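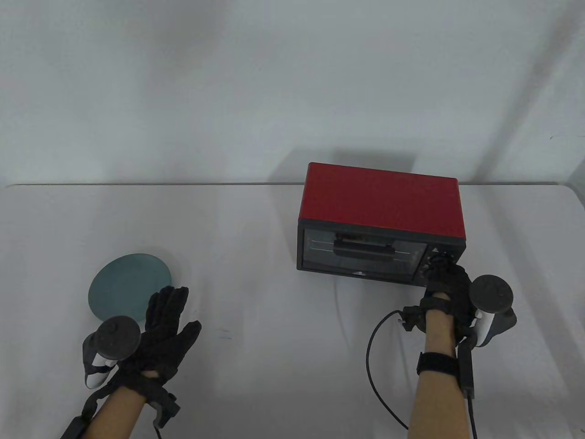 Impi Ikonen asked at the last session why we give a whole handout to the toaster oven, when at home she only turns the knob and waits. I promised her a written answer, so it is the first part of these notes.

Small Appliances, handout 3
Bratbridge Community Kitchen Course

Why the small oven is different

In a big oven the air has room to move and the walls hold the heat for long. In a small oven the food sits close to the elements, and the top can be brown while the middle is still raw. A recipe written for a full-size oven needs some change. Start by lowering the temperature by 20 degrees and look at the food earlier than the recipe tells you. If the top is getting dark too fast, move the rack down one level or lay foil loosely over the food. The foil must never touch an element.

Where to put it

The oven should stand on a flat, hard surface which can take heat. Leave space behind it and on both sides, as the maker's booklet says. If you have lost the booklet, pull the oven well forward from the wall and ask me for the list of clearances. Nothing is stored on top, also not the bread. Curtains, paper towel and the cord must be kept away from the hot sides.

Plates

Choose your plate before you start to heat, and put it down beside the oven, with free space between the two. It is for serving only. A dinner plate does not go on the rack unless it is marked as oven safe, and even then a cold plate in a hot oven can crack. Jean Tosh lost a good one this way in March and allows me to mention it.

The knob

Some ovens have a knob for the time, some for the temperature, some for both. Read the markings before you turn. On many older models with a spring timer, a short time is not measured well, and you should turn past the 10 mark and then come back to the time you want. Our practice oven is of this kind — you will hear it ticking. Heat it empty for 5 minutes before the food goes in.

Taking the food out

Open the door fully by the handle. Use dry oven mitts; a damp cloth lets the heat through very quickly. Thin fabric gloves are not oven mitts. Pull the rack out only a little, lift the tray with both hands and set it on a trivet. Then close the door.

Practice for next time

Toast two slices of the same bread at home, one on the upper level and one on the lower, for the same time. Write down the colour of each side. Torquil Aitken has the spare record sheets. We meet at 11 in the morning, and please bring your own mitts.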